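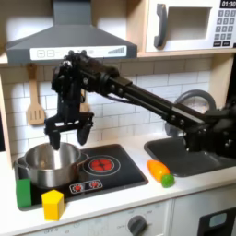
Play kitchen, with the steel pot at the left end of the hob.

Arkness scorebook, second edition
Reviewed by Aba Amegashie, 22 October 2023

The Arkness is a spiral-bound baseball scorebook with room for 80 games, one to a double page. I scored 22 with it this season, most in pencil and three in ink. The paper takes repeated rubbing out well. Ink shows faintly on the reverse.

Each at-bat box has a printed diamond and a separate corner for the ball and strike count. The boxes are larger than those in the Viltberg, so a fielder's choice with a throwing error fits without spilling over. There are 11 batting rows with a half-row under each for substitutes.

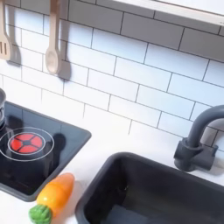

Play kitchen worktop, with cooktop, sink and white tiles.

Pitching is the weak part. Five lines per side is too few for a September game, and there is no column for pitches thrown – I used the margin. Extra innings are handled by a blank tenth column and nothing after it. 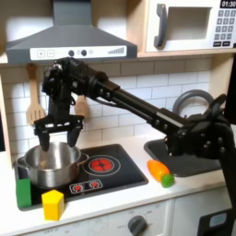
The wire binding lies flat on a knee and had not bent by the end of the season. The cover is thin card and marks easily. I would buy it again for club games, but for long professional ones the Viltberg still has the better pitching table.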